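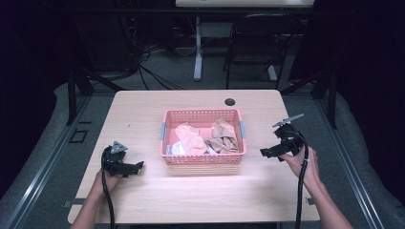 Filed under: Course Materials > Automation Planning > Unit 4

Unit 4 handout: What the quote leaves out

Read this before the session and bring your draft budget, in pencil. If it's already in a spreadsheet with locked cells, unlock them.

Last unit we wrote a task statement. A fair number of you wrote "handle laundry," which is a career. For this unit the task is smaller: take cloths out of a basket on a table, flatten them, and stack them. Everything below assumes that task, performed by people holding grippers, to build up a set of demonstrations before anyone signs for a robot arm. If your project skips that stage, most of the arithmetic still applies and you can ignore the section on hands.

1. Start with the table

Students start with the gripper, as do vendors. Start with the table. It fixes the reach and the height of whoever has to stand there all morning. Ask whether it has a hole for cables, and then ask whether the hole is anywhere near where the cables are. Budget for the floor as well, meaning the carpet and whatever surrounds it, and for a second table, which will be full by the end of the first week.

Curtains go under "facilities" and are usually forgotten. Lighting that changes over the day gives you two data sets, morning and afternoon, when you paid for one. Sayaka Maruyama's group last year had a line reading "curtains, misc." and it was the best money they spent. It was also the only line the finance office asked about.

2. Hand-held grippers

Price these as pairs. Cloth takes two hands, and a single gripper in the cupboard is a paperweight with a cable. For a pair, your sheet should show:

purchase price, both units
cables, and a second set of cables
spare jaws
mounting plates, if sold separately (they are sold separately)
calibration time, in hours, with a name next to it
shipping and duty

The Livberg quote in your packet lists the grippers and nothing else. The Chauke quote lists everything, including a line for "onboarding experience." Neither is dishonest. They can't be compared until you've put them on the same sheet, and doing that is Exercise A.

On cables. A wired gripper is cheaper and never needs charging in the middle of a run. Its cable also hangs off the operator's hand all day and will find the corner of the table. Wireless costs more and adds batteries, chargers, and someone who forgot. We don't take a side. We do take off marks if the choice isn't mentioned.

3. Hands

Operators are a cost. Several drafts had them at zero under the heading "students."

Work it through with the Bakomora case. The plan calls for 200 demonstrations of the basket task per cloth set. An operator comfortably completes 12 an hour once trained, counting resets, so one set is a little under 17 hours of someone's time. Now add training, rest breaks, and the runs you throw away. Hendrik Mtshali will tell you his operators don't need rest breaks. Hendrik has not held a pair of grippers at chest height since June.

Resets deserve their own line. The cloths have to go back in the basket, crumpled, and crumpled differently each time. People are bad at this. By mid-morning everyone has a favorite crumple.

4. Consumables, or the cheap stuff

Plastic baskets and assorted cloths in different colors cost very little, and for that reason they get bought one at a time, on personal cards, by whoever is nearest a shop. Then the basket cracks and the store has stopped carrying that shape. Buy spares the first day — same model, same color — and put them on the same order as the hardware. Buy a few odd ones too, and keep them separate, for testing later.

Write down the fabric. "Beige cloth" is not a specification. Weight, size, and fiber content are on the label, which should be copied into the log before somebody cuts it off.

5. Contingency

The usual advice is ten percent. In the Rundenari plan, 68 percent of the overspend came from things costing less than a restaurant lunch, bought repeatedly. Ten percent would have covered it if anyone had been adding them up. Set a contingency and also name who is allowed to spend it. Sipho Mahlangu's version of this rule was "me," and his project came in under.

Exercise A. Put the Livberg and Chauke quotes on one sheet using the list in section 2. Mark every blank you had to fill with your own estimate.

Exercise B. Redo the Bakomora hours with two operators sharing the station. The answer is not half. Show why in a short paragraph.

Exercise C. Find one item in your draft that has a price and no owner. Give it an owner. Tell them.

Hand in to Lerato Naidoo's tray before 4 p.m. Mpho Le Roux has the spare copies of the packet, minus page 3, which is on the shared drive.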